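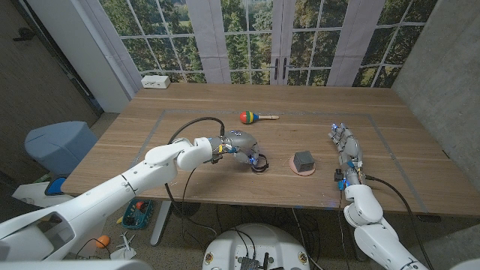

Clutska Community Help > Work and training > Automation on the job

Has anyone moved from packing to teaching the robots? What is it like?

Posted by Packline_Jo, 27 January 2026

I work in the returns shed at Vandedthorpe, where we check and repack toys, small electricals and bits of homeware. In December we were told that two-handed robots would be taking over part of the sorting, and that six of us could retrain to work with them. The job would be setting out objects, guiding the arms through each pick and marking which tries were good enough to keep.

I'm quite excited about it, to be truthful, but I have been on the packing line for years and have never done anything with computers beyond the stock screen. The pay is the same for the first few months and then it gets looked at. What I'd like to know is what the day feels like, whether you miss the old job, and whether the people left on the line end up with the rubbish work. Our manager is keen but hasn't done it herself, so her answers are a bit thin.

Delali Asamoah

Do it! I made the same move at Agbenyega, from goods-in to the training room, and I'm still enjoying it far more than I thought I would.

A normal morning for me goes like this. I check the arms are clear and the stop button works, look at the sheet to see which objects we're on, and set them out inside the taped area. Then I run the same pick over and over with small changes. Turn the object a bit, move it nearer, swap which hand goes first. After each one I mark it keep or bin. Our batch before the break came to 3,198 tries and we kept 2,975 of them, which the engineers were very pleased with (so was I, I'd set out a good share of those myself).

You do not need to be a computer person. The screen has a handful of buttons and you'll have them learnt by the end of the first week. What you do need is the thing packers already have, a feel for how objects behave when you pick them up. When I started, the engineers had written "grasp toy by handle" for everything with a handle, and it was those of us from the floor who said no, hold the heavy end or it'll swing. They changed the sheet that afternoon. I can't tell you how good that felt after years of filling in suggestion cards!

The hands themselves are a pleasure to work with once you stop being nervous of them. I was stiff as a board for the first few days and kept snatching my own hands back. Do read your site's rules on where to stand and stick to them, even when the arms are still.

Do I miss goods-in? I miss the chat. The training room is quieter and there are fewer of you, so take your breaks with your old team if the rota lets you. My back doesn't miss it at all.

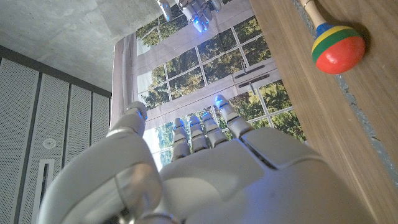 Getting used to odd shapes was the part that took me longest, so ask which objects you'll be starting on. Boxes are easy to judge, but something with a round head and a thin handle can roll, tip or turn in the grip, and you have to decide what counts as a good pick before you begin or your marks will be all over the place. A toy maraca like the one on the wooden tabletop there is a lovely thing to learn with for just that reason. Try picking one up yourself a dozen different ways and notice which fingers do the work. I still do this with every new object and it has saved me hours of binned tries.

About the people left on the line, I'd push on that one now, before the rotas are settled. At ours they first gave all the awkward returns to whoever hadn't retrained, and it made for a miserable few weeks. Now we swap over every so often and it's much fairer. More of the floor wants a turn in the training room as well.

shedlight

Depends on the site. Ours was ok. Get the pay review date in writing.

Nemamon_nights

Agree with most of what Delali has put, though I'd add that some days it is dull. We did over 3,774 picks on one set of objects and by the end I was seeing them in my sleep. I still wouldn't go back. The first time the arms did a whole tray using what we'd taught them, the entire shift came over to watch and there was cheering.

Two practical things for Jo. Ask for a proper stool or a mat, as you'll be on your feet by a table more than you expect. And ask if the training counts towards anything, like a certificate you can take to another employer. Ours didn't at first and we had to ask twice. It does now, and I've got mine on the fridge.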